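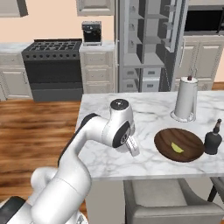

*Island worktop, white with grey veining. Lime wedge on the wooden plate, dark grey bottle to the right.*

From: Krystyna Pawlak
To: worktops list
Date: Feb 3, 2026
Subject: Re: Etch marks near the hob

Krystyna Stępień wrote:

> We had honed marble fitted at Grulldale in August and sealed it with
> two coats of Sosance. There are now dull rings where cut citrus was
> left out. Has the sealer failed? Would a third coat help?

No to both, I think. An impregnating sealer slows staining – it does not stop acid. Juice attacks the calcite at the surface, and the dull ring is lost stone.

Test the sealer separately. Put a teaspoon of water on a clean patch and leave it for 4 minutes. If the stone darkens, reseal. If it doesn't, leave it alone, as extra product tends to dry as a haze.

For the rings, what finish did Candow leave? If they stopped at 800 grit, work back to that by hand, wet, with light pressure, going 3 cm past the edge of each mark. Try it somewhere out of sight first. Polishing powder will leave a honed top too shiny.

Kauppinen's care sheet suggests vinegar for limescale. Please ignore that on marble.

K. Pawlak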